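Mallside (film)

Mallside is a drama film written and directed by Haruna Nishimura, with Rodel Bañez in the lead role. It was produced by Gondel and shot mainly in the town of Maglaya. The film follows a night-shift parking attendant who takes over the lease of a failed shoe repair counter inside a shopping center. It runs 104 minutes.

Contents
1 Plot
2 Cast
3 Production
3.1 Writing
3.2 Filming
3.3 Editing and sound
4 Release
5 Reception
6 See also

Plot

Ernesto (Bañez) works the exit booth of a multistory parking garage. When the shoe repair counter on the lower level closes, he learns that the lease has five months left and that the mall will let it pass to any employee who agrees to keep the shutters open during trading hours. He signs without telling his sister, with whom he shares an apartment.

Ernesto has no training in the trade. He returns the shoes left behind by the previous tenant one pair at a time, using the names on the claim tickets. Most of the owners have moved. One of them, a retired bus driver, offers to teach him to replace heels in exchange for free parking. The arrangement holds until the garage installs automatic barriers and Ernesto's booth is removed.

In the last section the lease runs out. Ernesto carries the remaining stock to the apartment, where his sister has already cleared a shelf. The film ends on ticket 919, the only one he has been unable to match to a pair.

Cast

Rodel Bañez plays Ernesto. The remaining roles are taken by stage actors from the Maglaya area and by people employed at the shopping center during filming. Several of the latter are credited by first name only. The voice of the mall announcer is Nishimura's own.

Production

Writing

Nishimura wrote a first draft as a short film set entirely in the parking booth. The shoe repair plot was added after Gondel asked for a feature-length script. The second draft had a larger part for the mall's management, most of which was cut before shooting. One management scene remains, in which the terms of the lease are read aloud.

Bañez joined the project at the draft stage. His dialogue was reduced in each revision, and in the finished film he has fewer lines than the actor playing the bus driver.

Filming
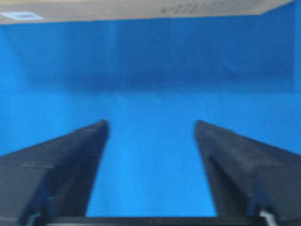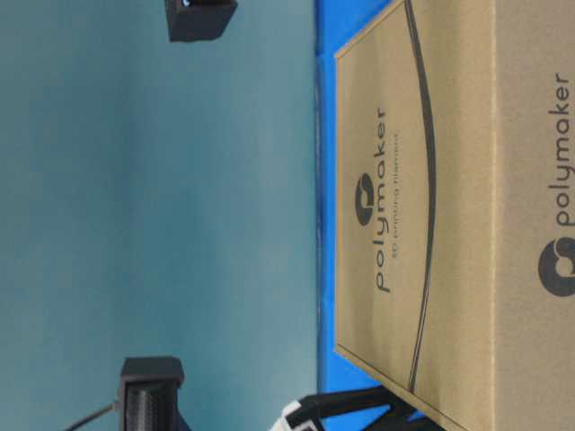
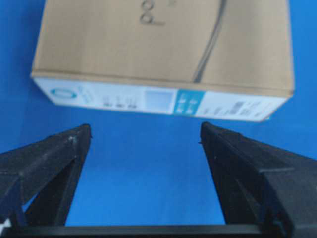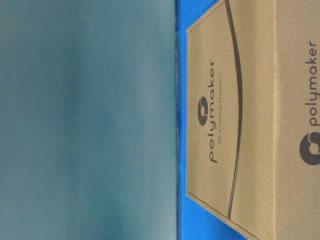

First and third: black gripper fingers against bright blue. Second and fourth: a cardboard box and a blue surface.

Principal photography began in April and was carried out in two blocks. The first covered the garage and the apartment. The second covered the mall interiors, which were available to the crew only between closing and 6 a.m. Daytime trading was staged at night with the overhead lighting switched to its normal setting and extras in the corridors. The skylight above the food court was covered for these scenes.

The repair counter was built in a vacant unit next to the escalators. Its shutter was taken from another unit in the same building and kept its original motor, which can be heard in the opening shot. Working machines were rented for the bench. Bañez practiced heel replacement before the second block, and the close shots of hands at the bench are his.

Most scenes were filmed with a single camera at a fixed height. The garage sequences use a longer lens from the level above, with cars entering and leaving at the speed of ordinary traffic.

Editing and sound

The first assembly was close to three hours long. A subplot involving the sister's employer was dropped, along with a dream sequence set on the garage roof. There is no composed score. All music in the film comes from the mall's public address system or from car radios.

Release

Mallside was first shown to an invited audience of roughly 1,000 in Maglaya. Distribution was handled by Grurby, which opened the film in a small number of theaters before making it available for home viewing. The theatrical version and the home version differ in one respect: the latter has subtitles for the public address announcements, which are partly inaudible in the theatrical mix.

Reception

Reviewers generally praised Bañez's performance and the use of the location. Opinion was divided on the pace of the middle section, in which the return of the shoes takes up more than a third of the running time. Some reviews objected to the final scene, finding the unmatched ticket too faint an ending. Nishimura has said that an alternative ending, in which the owner appears, was written but not filmed.

See also

Workplace drama
Single-location film
Films set in shopping malls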